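Organizador semanal de comprimidos: como encher quando há tomas em jejum?

Publicado por benari_porto

Boa tarde. Passei a tratar da medicação do meu pai em maio. São 7 comprimidos por dia, um deles em jejum e outro só ao deitar. Comprei uma caixa semanal com um compartimento por dia, mas fica tudo misturado e ele não distingue os da manhã dos da noite. Compro uma segunda caixa ou há outra solução? E posso tirar tudo dos blisters de uma vez?

kelness

Duas caixas de cores diferentes, uma para a manhã e outra para a noite. O de jejum fica fora, na mesa de cabeceira, com um copo de água. Encho ao domingo depois de jantar, sempre com a lista da médica à frente – um medicamento de cada vez, a semana toda, e só depois passo ao seguinte.

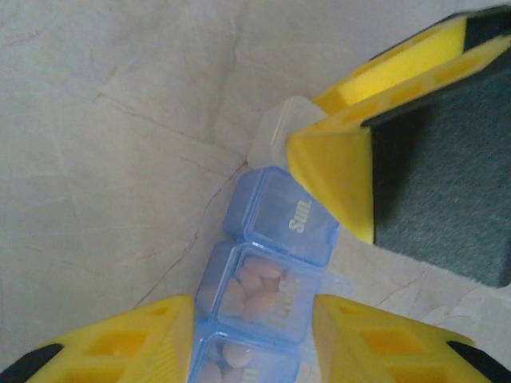 Quanto aos blisters, pergunte na farmácia antes de tirar seja o que for. Há comprimidos que não aguentam bem a humidade e devem ficar na embalagem até à hora da toma. Os efervescentes, por exemplo, nunca ponho na caixa. E não encha para mais de 14 dias, porque as doses mudam e depois tem de desfazer tudo.

Robichaud12

A minha mãe usa alarme no telemóvel e chega.

wallico

Algumas farmácias preparam a medicação semanal em embalagens seladas, já separada por horas. Na nossa é pago, mas deixou de haver trocas. Leve a lista completa, incluindo suplementos.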